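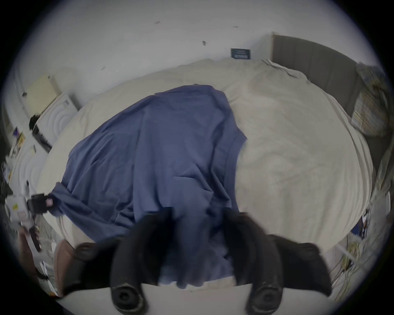 Dennis Okoth told me to fold on the bed and quit hauling everything to the kitchen table. His reasoning was that you can't go to sleep until it's done. He wrote that under my last laundry post and I have been doing it his way for 15 days.

It mostly works. I bring everything into the bedroom after dinner, pull the duvet up flat so I have a surface, and go one piece at a time. The cream duvet helps because anything colored shows up on it. The gray headboard side stays clear for finished piles, or that's the plan.

The blue ones are still my problem. Anything that thin slides off the side while I'm working on something else, and then I have to shake it out and start over. What I do now is find the hem first, lay that edge straight, and smooth toward the wall with the flat of my hand. Fold the long way, then in thirds. If the seam is twisted I leave it. I used to iron those and I don't anymore.

Socks go last. Towels never come into the bedroom at all, they go straight from the dryer to the hall closet.

Two things I haven't worked out. One is fitted sheets, which I still roll up and shove on the shelf. The other is the duvet cover, which I washed in August and then put back on inside out. It took me 9 minutes to get it right and I was annoyed the whole time.

Next wash is sheets, so I'll have to strip the bed and fold somewhere else that night. Probably the kitchen table.

2 comments
15 shares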